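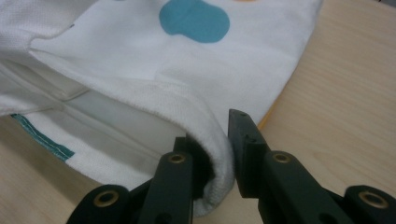 제429호 2면

천 가방 접기 셀, 집게 관절 점검 주기 다시 정해
Ullis 작업실, 손에 쥐는 집게 두 개의 정비 절차 공개

천으로 된 물건을 접고 펴는 동작을 기록하는 Ullis 작업실이 손잡이형 집게의 점검 절차를 새로 정리해 내놓았다. 대상은 작업대 하나와 집게 한 쌍으로 이루어진 5번 셀이다. 작업실은 그동안 고장이 난 뒤에 부품을 바꾸는 방식으로 셀을 운영해 왔으나, 앞으로는 작업 횟수를 기준으로 미리 살피기로 했다.

새 절차에서 가장 먼저 보는 곳은 집게 손가락의 관절이다. 검은색 계열의 무광 플라스틱 팔이 링크처럼 이어져 있고, 축이 지나는 자리에는 황동 아일릿이 박혀 있다. 천을 집을 때는 힘이 크게 들지 않지만 같은 동작이 계속되기 때문에 축 둘레에 조금씩 유격이 생긴다. 유격이 커지면 두 손가락 끝이 어긋나고, 천이 두 겹으로 접힌 곳에서 한 겹만 물리는 일이 잦아진다.

작업실은 집기 동작 100회마다 손가락을 벌린 상태에서 끝을 좌우로 밀어 보고, 흔들림이 느껴지면 축을 빼서 닦도록 했다. 축과 아일릿에 낀 보풀은 마른 붓으로 털어 낸다. 기름은 쓰지 않는다. 지난해 9월 윤활유를 바른 채 흰 천을 다루었다가 얼룩이 남아 그 묶음의 기록을 모두 폐기한 일이 있었다고 작업실은 밝혔다.

부품은 Tustley에 있는 소규모 공방 Pietrzak이 공급한다. 공방은 손가락 팔과 끝판을 따로 갈 수 있게 만들어 납품하고 있으며, 끝판만 닳은 경우에는 팔을 그대로 두고 판만 바꾼다. 예전 부품은 팔과 판이 한 덩어리여서 한쪽이 상하면 전체를 버려야 했다. 교체에 걸리는 시간은 집게 하나에 40분이며, 이 가운데 절반 이상이 조립 뒤 벌림 폭을 다시 맞추는 데 들어간다.

벌림 폭은 왼쪽과 오른쪽 집게를 따로 맞춘다. 손잡이를 끝까지 당겼을 때 두 손가락 끝이 나란히 닿아야 하고, 손을 놓으면 걸리는 느낌 없이 원래 자리로 돌아와야 한다. 한쪽 끝이 먼저 닿으면 그 팔의 축을 다시 조인다. 작업실은 조정이 끝난 집게를 빈손으로 스무 번 여닫은 다음에야 천을 집도록 하고 있다.
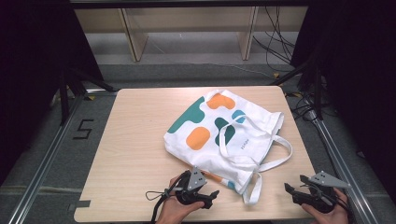
Tustley, 2019년 7월 2일

점검을 마친 집게는 캔버스 천 가방으로 시험한다. 청록색과 주황색 무늬가 인쇄된 흰 가방을 작업대에 펴 놓고, 양손에 집게를 하나씩 들고 몸판 가장자리와 손잡이 끈을 다룬다. 몸판은 넓고 끈은 좁고 길어서 물건 하나로 서로 다른 집기 동작을 확인할 수 있다는 것이 작업실의 설명이다. 시험에서 끈을 연달아 놓친 집게는 다시 분해한다.

집게 위에 달린 회색 삼각판도 점검 항목에 들어갔다. 판에는 어두운 점이 찍혀 있으며, 작업실의 기록 프로그램 Clito가 이 점을 읽어 집게의 위치와 방향을 계산한다. 판이 조금만 돌아가도 기록에 남는 손의 각도가 달라진다. 작업자는 하루 일을 시작하기 전에 판을 손으로 눌러 고정 상태를 보고, 점 표면에 묻은 먼지와 손자국을 닦는다. 긁혀서 점의 윤곽이 무너진 판은 다시 쓰지 않는다.

배선 점검은 하루 두 번으로 늘렸다. 집게에서 나온 검은 케이블은 손목을 돌릴 때마다 꼬이는 방향이 바뀐다. 작업대 가장자리에 케이블이 걸리면 집게가 뒤로 당겨지고 연결부에도 무리가 간다. 새 절차는 오전과 오후 작업을 시작할 때 케이블의 꼬임을 풀고, 연결부 가까운 곳의 피복이 벗겨지지 않았는지 손끝으로 훑어 보도록 정했다.

작업대를 둘러싼 금속 틀은 분기마다 한 번 살핀다. 알루미늄 레일의 조임 상태를 확인하고, 기둥의 위치가 바닥의 노란 테이프 표시와 맞는지 본다. 기둥이 밀렸을 때는 틀을 제자리로 옮긴 뒤 Clito에서 기준점을 새로 잡는다. 기준점을 잡기 전에 얻은 그날의 기록은 따로 보관하고, 나머지 기록과 섞지 않는다.

점검 결과는 셀 번호와 집게의 좌우를 적어 종이 기록지에 남긴다. 축을 닦은 날과 부품을 바꾼 날은 칸을 나누어 적는다. Ullis는 이 기록을 Pietrzak에도 보내 다음 부품을 만들 때 참고하게 할 계획이다. 공방은 축이 들어가는 구멍의 치수를 손보는 방안을 검토하고 있으며, 바뀐 부품은 왼쪽 집게에 먼저 달아 시험한다.

절차서는 작업실 안내대에서 받을 수 있다. 다른 셀에는 5번 셀의 기록을 한 분기 동안 모은 뒤 적용 여부를 정한다.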